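손으로 쥐는 로봇 집게, 아침마다 어떻게 준비할까?
어린이 과학 읽기 / 기계를 돌보는 사람들
3월 19일

로봇이 컵을 집어서 선반에 올려놓는 모습을 본 적 있나요? 우리한테는 눈 감고도 할 수 있을 것 같은 일인데, 로봇에게는 정말정말 어려운 일이에요! 얼마나 벌려야 하는지, 언제 오므려야 하는지, 얼마나 세게 쥐어야 하는지 하나도 모르는 채로 태어나니까요.

그래서 사람이 먼저 시범을 보여 줘요. 그런데 맨손으로 보여 주면 로봇이 따라 하기가 힘들어요. 사람 손에는 손가락이 다섯 개나 있고 로봇 집게에는 두 개뿐인 경우가 많거든요. 피아노를 열 손가락으로 가르쳐 주고는 두 손가락으로 똑같이 쳐 보라고 하는 것과 비슷하죠. 얼마나 억울하겠어요!

사람들이 생각해 낸 방법은 사람도 두 손가락 집게를 쓰는 거예요. 로봇 손처럼 생긴 집게에 손잡이를 달아서, 사람이 양손에 하나씩 쥐고 움직이는 거죠. 플로크턴(Florkton)의 작업실에서 쓰는 집게 한 쌍의 이름은 '노데오(Nodeo)'예요. 오늘은 이 노데오를 어떻게 준비하고, 어떻게 돌보고, 고장이 나면 어떻게 고치는지 처음부터 따라가 볼게요.

집게는 어떻게 생겼을까

노데오의 몸은 크게 손잡이, 손가락, 주사위 모양 표지로 나눌 수 있어요.

손잡이 안에는 방아쇠처럼 당기는 부분이 있어요. 당기면 손가락 두 개가 가운데로 모이고, 놓으면 용수철이 밀어서 다시 벌어져요. 자전거 브레이크를 잡았다 놓았다 하는 느낌이랑 아주 비슷해요. 다음에 자전거를 탈 때 브레이크 손잡이를 천천히 당겨 보세요. 바퀴 옆에서 작은 고무 두 개가 오므라드는 게 보일지도 몰라요(서 있을 때만 해 보기!).

손가락은 길쭉하고 앞으로 쭉 뻗어 있어요. 물건에 닿는 안쪽 면에는 얇은 고무가 붙어 있는데, 이 고무를 패드라고 불러요. 운동화 바닥처럼 미끄러지지 않게 해 주는 아주 중요한 부품이에요. 패드 이야기는 조금 뒤에 또 나와요.

그리고 제일 재미있게 생긴 것이 주사위 모양 표지예요. 하얀 정육면체인데 면마다 까만 네모 무늬가 찍혀 있어요. 얼핏 보면 QR코드 같지요? 이런 무늬를 '기준 마커'라고 해요. 카메라가 무늬를 보면 "아하, 이건 왼쪽 집게고, 지금 살짝 위로 기울었구나!" 하고 계산할 수 있어요.

왜 하필 주사위 모양일까요? 종이 한 장에 무늬를 찍어서 붙였다고 생각해 보세요. 손목을 돌리면 종이가 옆으로 서 버리고, 카메라에는 가느다란 줄 하나만 보일 거예요. 하지만 주사위는 이쪽으로 돌려도 저쪽으로 돌려도 어느 한 면은 카메라를 보고 있기 쉬워요. 집에 주사위가 있으면 눈앞에서 빙글빙글 돌려 보세요. 숫자가 하나도 안 보이게 만들 수 있나요?

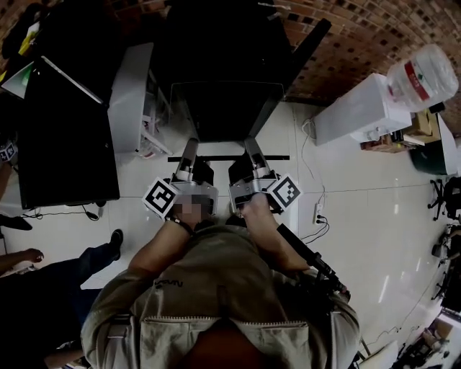 읽는 시간 13분 | 초등 3학년부터

주사위 표지는 왼쪽 집게에는 왼편에, 오른쪽 집게에는 오른편에 달려 있어요. 두 집게를 가까이 모아서 일할 때가 많은데, 표지가 안쪽에 있으면 서로 쿵쿵 부딪힐 테니까요. 집게 손가락 앞의 바닥에는 까만 막대가 가로로 놓여 있네요.

준비 1. 닦기

노데오의 하루는 청소로 시작해요. 마른 천으로 주사위 표지부터 닦아요. 지문이나 먼지가 하얀 부분에 묻으면 카메라가 무늬를 잘못 읽을 수 있어요. 안경에 얼룩이 묻으면 칠판 글씨가 흐릿해 보이는 것과 같아요. 무늬는 세게 문지르지 말고 톡톡 두드리듯이 닦아요.

다음은 패드예요. 패드에는 살짝 물을 묻힌 천을 쓰고, 다 마를 때까지 기다려요. 이때 손가락 끝으로 패드를 만져 보면서 반질반질해진 데가 없는지도 살펴요. 오래 쓴 지우개가 딱딱하고 미끌미끌해지는 것, 다들 알지요?

준비 2. 나사 확인하기

작은 드라이버를 들고 나사를 하나씩 살짝 돌려 봐요. 노데오 하나에 나사가 13개 있어요. 헐렁한 나사가 있으면 조이는데, 무조건 힘껏 조이면 안 돼요! 너무 세게 조이면 나사 구멍이 망가지거나 손가락이 뻑뻑해져요. 딱 멈추는 느낌이 들 때까지만 돌려요.

제일 꼼꼼하게 봐야 하는 나사는 주사위 표지를 잡고 있는 나사예요. 손가락이 조금 덜컹거리면 쥐고 있는 사람이 금방 느껴요. 그런데 표지가 조금 돌아가면 사람은 아무 느낌이 없어요. 카메라만 속는 거예요. 집게는 똑바로 있는데 카메라는 "오른쪽으로 기울었네!" 하고 착각하고, 그걸 보고 배운 로봇은 컵 옆의 허공을 열심히 집게 되겠죠. 허공을 쥐는 로봇이라니, 조금 귀엽기는 하지만 곤란해요.

준비 3. 손가락 거리 재기

이제 자를 꺼낼 차례예요. 방아쇠를 끝까지 당겨서 손가락이 딱 만나는지 보고, 놓았을 때 얼마나 벌어지는지도 재요. 그러고 나서 컴퓨터 화면의 숫자와 비교해요. 자로 잰 값과 화면의 값이 다르면 컴퓨터에게 "지금이 다 닫힌 거야", "지금이 다 벌어진 거야" 하고 다시 알려 줘요. 이런 일을 '보정'이라고 해요. 조금 어려운 말이지만 여러분도 본 적이 있을 거예요. 부엌 저울에 그릇을 올리고 단추를 누르면 숫자가 0으로 바뀌잖아요? 기준을 새로 정해 준다는 점에서 보정과 친척이에요!

준비 4. 제자리에서 출발하기

달리기를 할 때는 출발선이 있지요. 집게에도 출발하는 자리가 있으면 참 편해요. 노데오를 쓰는 사람은 손가락 끝을 정해진 줄에 나란히 맞추고 잠깐 멈춰요. 하나, 둘, 셋. 그동안 카메라는 두 집게가 서로 얼마나 떨어져 있는지 계산해요. 흔들리면 처음부터 다시! 가만히 있는 게 이렇게 어려운 줄 몰랐다는 사람이 아주 많아요. 팔을 앞으로 뻗고 셋까지 세면서 손끝이 전혀 안 흔들리게 해 보세요. 어때요, 생각보다 꼼질꼼질하지요?

출발 자리를 맞추고 나면 시범을 시작해요. 컵을 집어서 옮기고, 수건을 반으로 접고, 뚜껑을 열었다가 닫아요. 한 번만 하면 될까요? 아니에요. 지난 10월에 플로크턴에서는 수건 접기 하나만 317번을 했어요. 같은 수건을요! 조금 삐뚤게 놓인 수건, 구겨진 수건, 뒤집힌 수건을 골고루 보여 줘야 로봇이 깜짝 놀라지 않거든요.

많이 쓰면 닳아요

이렇게 자주 쓰다 보니 노데오도 조금씩 낡아요. 가장 먼저 닳는 건 역시 패드예요. 작업실에서는 시범을 400번 하면 패드를 새것으로 바꾸기로 정해 두었어요. 아직 멀쩡해 보여도 바꿔요. 한쪽만 새것이면 양쪽 미끄러운 정도가 달라지니까 왼쪽과 오른쪽을 같이 갈아 줘요.

패드를 가는 순서는 이래요.
먼저 헌 패드를 끝에서부터 천천히 떼어 내요.
손가락에 남은 끈적끈적한 풀을 닦아요.
새 패드를 올리고 가운데부터 바깥쪽으로 꾹꾹 눌러요.
한 시간 동안 쓰지 않고 내버려 둬요.
마지막으로 손가락 거리를 다시 재요. 새 패드는 헌 패드보다 조금 두꺼워서 '다 닫힌' 자리가 달라져요.

마지막 줄을 깜박하는 사람이 의외로 많대요. 그래서 패드 상자 뚜껑 안쪽에 커다랗게 "자!"라고 써 놓았어요. 한 글자뿐이지만 효과 만점이에요.

어, 이상하다? 고장 난 곳 찾기

어느 날 왼쪽 노데오가 이상해졌어요. 방아쇠를 놓아도 손가락이 끝까지 벌어지지 않는 거예요. 이럴 때 수리하는 사람은 탐정이 돼요! 바로 뜯지 않고 쉬운 것부터 하나씩 확인해요.

손가락 사이에 뭐가 끼었나? 안 끼었어요.
나사가 너무 조여졌나? 괜찮았어요.
그럼 용수철인가? 손잡이 덮개를 열어 보니 용수철 한쪽 끝이 제자리에서 빠져 있었어요. 범인 발견!

핀셋으로 용수철 끝을 고리에 다시 걸고, 덮개를 닫고, 방아쇠를 여러 번 당겼다 놓았다 해 봤어요. 착, 착, 착. 손가락이 끝까지 시원하게 벌어졌어요. 그다음에는 당연히 자로 거리를 다시 쟀고요.

수리가 끝나면 공책에 적어요. 노데오 공책은 벌써 174쪽까지 채워졌어요. 언제 어디가 아팠는지, 무엇을 갈았는지, 나사를 몇 번째 것부터 확인했는지까지 적혀 있어요. 병원에서 의사 선생님이 진료 기록을 쓰는 것과 똑같아요. 다음에 또 손가락이 덜 벌어지면 공책부터 넘겨 보면 돼요.

전선도 돌봐 주세요

집게만 보면 안 되고 둘레도 봐야 해요. 카메라와 컴퓨터를 쓰면 바닥에 전선이 생기기 마련이에요. 발에 걸리면 사람도 다치고 기계도 떨어질 수 있어요. 전선은 걸어 다니는 길에서 치우고, 너무 꽉 꺾지 말고, 뽑을 때는 줄을 당기지 말고 플러그를 잡아요. 물을 마시는 곳과 전기를 쓰는 곳을 멀리 떼어 놓는 것도 잊으면 안 돼요. 이건 여러분 집에서도 똑같이 지켜야 하는 약속이에요. 플러그를 꽂거나 뽑는 일은 어른과 함께 하고요.

집에서 해 보기: 나무젓가락 집게

준비물은 나무젓가락 한 쌍, 고무줄, 두껍게 접은 종이, 그리고 얇은 지우개 조각이에요.

젓가락 두 개의 위쪽 끝 사이에 접은 종이를 끼우고 고무줄로 칭칭 감아요. 아래쪽이 벌어졌다가 손으로 누르면 모이지요? 이제 그걸로 콩, 구슬, 휴지 뭉치를 집어 보세요. 그다음 아래쪽 끝 안쪽에 지우개 조각을 붙이고 다시 해 보세요. 구슬이 훨씬 잘 잡힐 수도 있고, 지우개가 너무 두꺼워서 오히려 콩이 안 잡힐 수도 있어요. 안 잡히면 지우개를 더 얇게 잘라 보세요. 자르는 건 어른에게 부탁해도 좋아요.

친구와 함께라면 이런 놀이도 할 수 있어요. 한 사람은 눈을 감고 젓가락 집게를 들고, 다른 사람은 말로만 길을 알려 줘요. "조금 왼쪽, 아니 너무 갔어, 내려, 지금 꽉!" 카메라가 주사위 표지를 보면서 알아내는 것이 바로 이런 왼쪽과 오른쪽, 위와 아래, 그리고 기울기예요. 구슬 하나 집는 데 말이 몇 마디나 필요했는지 공책에 적어 두어도 재미있어요.

낱말 풀이

그리퍼: 물건을 집는 로봇의 손. 우리말로 하면 집게예요.
기준 마커: 카메라가 위치와 방향을 알아내도록 붙여 놓는 무늬.
보정: 기계가 알려 주는 값이 진짜와 맞도록 기준을 다시 잡아 주는 일.
패드: 집게 손가락 안쪽에 붙이는 미끄럼 방지 고무.
용수철: 누르거나 당겼다가 놓으면 원래 모양으로 돌아가는 부품. 볼펜 속에도 들어 있어요!

다음 이야기: 베번(Bevan) 자동 창고의 컨베이어 벨트는 누가 청소할까?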